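Subject: Re: [nesthorpe-tenants] Sorting the shared storage room, again

On a November evening, one of our neighbors in the Brarkitz building wrote:

> I went down to the storage room for my winter tires and could not get to them. There are boxes in front of the boxes. Half have no unit number. Could we please have some kind of system? I don't care what it is. I would accept a bad one. Also, whose is the exercise bike?
>
> Unit 57

Dear all,

I moved here from Stuvville, where the storage room was run by a landlord with a padlock and no sense of humor, so I have opinions. Unit 57 says a bad system would be acceptable. I think I can meet that standard.

First, the old system. For those who joined the list after the last flare-up, it was a clipboard on a string. You wrote down what you put in and crossed it off when you took it out. The last entry reads "misc." The string is still there.

The spreadsheet that came after it had 348 rows when I last opened it, and one of them was the word "lamp" followed by a question mark. Whoever built it gave every object its own line, including single ski poles. I admire the ambition. I also notice that the person stopped at the letter L.

So here is what I'd suggest, and you can all shout at me in the usual way.

1. Sort by color, and by nothing else. Each floor gets one, and you put a big patch of colored tape on the end of the box that faces the aisle. Ground floor yellow, second floor red, third floor blue, top floor green. You can tell from the door whether a box is in the wrong bay, and you don't need your glasses. A four-year-old can sort by color, which puts it within reach of most of this list.

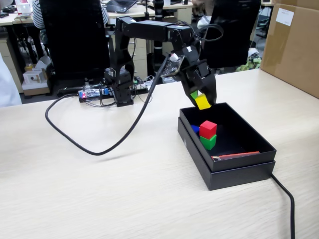

2. Unit number on the tape, in marker, large. A name is no use to anyone after you've moved out. We still have two boxes marked "Mom."

3. Nothing on the floor in front of the meter cupboard. The Andrade people come to read it in the spring and they will not climb. Last time they left a card that said "no access" and we all got an estimated bill, which was estimated by somebody who thinks we run a sauna.

4. Anything without tape by the end of the month goes to the pile by the bike rack. It sits there for 10 days. After that it is free to whoever wants it, and then it goes to the dump. I know this is the part that will get replies.

To get ahead of the replies: yes, ten days is short. We tried a month once, and by the end of it the pile had grown, since people took it as an invitation. There is a type of neighbor who sees a heap of unwanted things and thinks of the unwanted things they have upstairs. 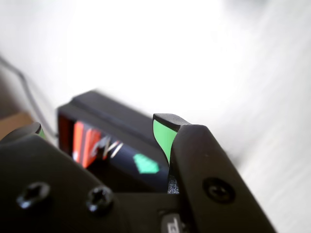
The other thing we argued about last year was shelves. I was for them. I have changed my mind, partly from looking at the price at the Nesthorpe hardware place and partly from remembering who would be putting them up. Stacking boxes of the same size does nearly the same job. If you are buying new ones, get the medium with the fold-in lid. The large ones are a trap: you fill them with books and then they belong to the building forever, like the boiler.

Please don't bring down anything in a supermarket bag. The bags split, then the contents migrate, and that is how I came to own somebody's fondue forks.

On the bays themselves, I'd run them in the same order as the floors, left to right as you come in, so yellow is nearest the door and green is at the far end. The top floor will say this is unfair, as they already have the stairs.
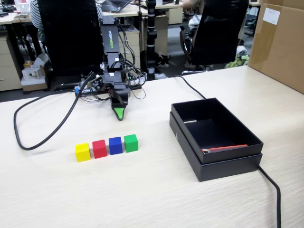 I accept that. They also have the view, and have mentioned it.

Tape: I have a roll of each color and will leave them on the ledge above the mailboxes along with a marker. Please put the marker back. It is the good marker. If the red runs out, buy red — don't decide that orange is close enough, or by January we'll have a fifth floor.

Unit 57, I'm free most evenings after seven if you want a hand digging toward your tires. I think I saw them behind the crib, which is behind the other crib.

I don't know whose exercise bike it is. It was there when I came. I hung my coat on it once and it felt like the right use.

Objections to the list, please, and not under my door.

Unit 3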